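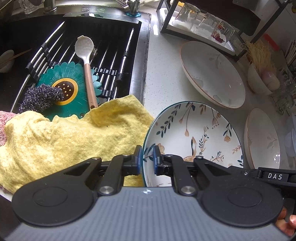

Gesness Kitchen Handling Set: recording and labelling rules

README for version 11

Scope

This file sets out how recordings in the Gesness set are made, checked and named. It applies to everyone who records with a hand-held two-finger gripper and to everyone who labels the results. The licence is in a separate file. If this file and the site notes disagree, follow this file and tell the Berkell desk.

Contents of the release

The release holds 1,601 recordings from home kitchens. Each one covers a single task, such as moving a plate from the sink area to the worktop or putting a spoon back on a rack. There are 267 recordings in the held-out part. Please don't train on those, and don't use them to choose settings.

Recordings from Zunden and Mertens use the same folder layout. Older Mertens folders have a second notes file, which can be ignored.

Before recording

Check that both finger pads are fitted squarely and are clean. Grease on a pad changes how a plate slips, and the change is hard to spot later.

Open and close the gripper fully three times. If it sticks, stop and report it.

Leave the kitchen as it is normally used. Cloths, scrubbers, chopsticks and drying glasses stay where the household keeps them. Do not tidy for the recording and do not add clutter either.

Take away knives, broken china and anything with a name or address on it. Medicines go out of the room.

Turn off the hob. The tap may be used only where the task sheet says so.

Handling plates and bowls

Grip a plate by the near rim, with one pad on each face. Close until the plate is held, then pause for a moment before lifting. Patterned and plain plates are treated the same way.

A plate may be tilted or stood on edge while held. Keep it over the sink, rack or worktop for the whole task and never carry it over the floor. The free hand stays out of view unless the plate is about to fall, in which case use it. A saved plate is worth more than a saved recording, and the take should be marked "assisted".

Set dishes down before opening the fingers. Letting go early is the most common fault found in review, and it is a fault even when nothing breaks.

Do not grip drinking glasses in this version. They may stand in the background.

Things people ask about

Soft items count as objects if the gripper touches them. A cloth that the plate brushes in passing is labelled "contact, not held".

Steel racks and shiny sinks give reflections. Label the object itself and leave its reflection alone.

Food left out on the worktop is labelled only when the task involves it. If you can't tell what something is, use "unknown item". Guessing has caused more rework than leaving the name open.

Hands on the grip are expected and need no label. Faces are not allowed, including in windows or on a kettle. Delete the take on site and record it again.

Failed takes

Keep them. A dropped spoon or a missed rim is useful as long as it is marked "failed" and the task name is left unchanged. Stop recording if anything breaks, clear it up by hand, and check the sink and worktop before starting again.

File names

Use site, kitchen number, task and take, joined by hyphens, all in lower case. Don't put spaces or household names in a file name.

Review

Every take is looked at by one person who did not record it. Held-out takes get a second look. The reviewer may change a label but may not trim the recording.

Known problems

Some early Zunden takes use "dish" for both plates and bowls. These will be corrected in the next version.

Finger opening values were not saved for one Mertens kitchen. The field is blank in those files and should not be read as zero.

Changes since version 10

Added the rule on assisted takes. Removed drinking glasses from the task list. Merged "scourer" and "scrubber" under "scrubber".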